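Step 2: Packing your orders (Moladico shop guide)

Okay, your shop is live and somebody bought something. Yay! Go to Orders, tick the ones you want to ship, and hit Print Slips.

1. Check the address first. I once sent 81 candles to the wrong Durnaren office, so please learn from me.
2. Pick a box that leaves a little room for padding on every side.
3. Tape the bottom seam twice, then load it up.
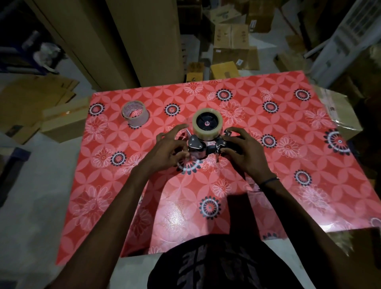
4. Weigh the sealed box and type the number into Parcel Weight. Grams only! The form won't take ounces.

Note: anything over 281 grams jumps to the next price band.
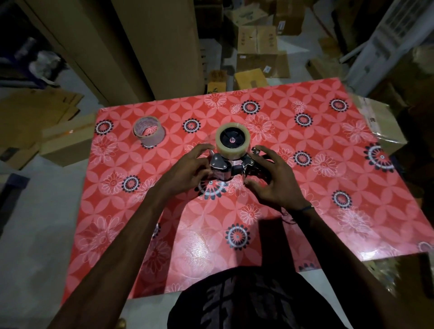

5. Choose your carrier. I use Peng for small stuff and leave the rest on Auto.
6. Click Mark as Shipped and the buyer gets their email.

Caution: you can't undo step 6 after the email goes out, so have the label on the box before you click.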